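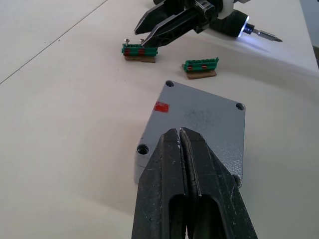
When I moved to Bilcombe, I had to learn many words for bread, and I also had to learn that the last bus to Flonddale leaves at 6 in the evening. The words for bread were easier. My opinion in this essay is simple: a small town needs an evening bus, even when the bus is almost empty.

The council says that few people travel after six o'clock. I believe this is true. But it is also true that few people wait for a bus which does not exist. My neighbours have arranged their lives around the timetable. They refuse late shifts, they leave the choir before the second half, and they ask a cousin for a lift until they are ashamed to ask again.

In Brerkent, where I lived before, the number 24 ran until ten at night. Often I was the only passenger. I did not feel that I was wasting public money. I felt that the town expected me to come home.

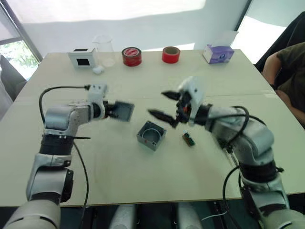 A reader from Grasso wrote to me that I am too romantic, and that an empty bus is only diesel and wages. She would like to see a shared taxi, ordered by telephone, with the same fare as the bus.

I have thought about her letter for several evenings. A shared taxi is better than nothing, I admit. Still, you must book it, and for this you must know already when your evening will finish. An old man visiting his wife in hospital does not know this. With a bus he only has to walk to the stop and look down the road.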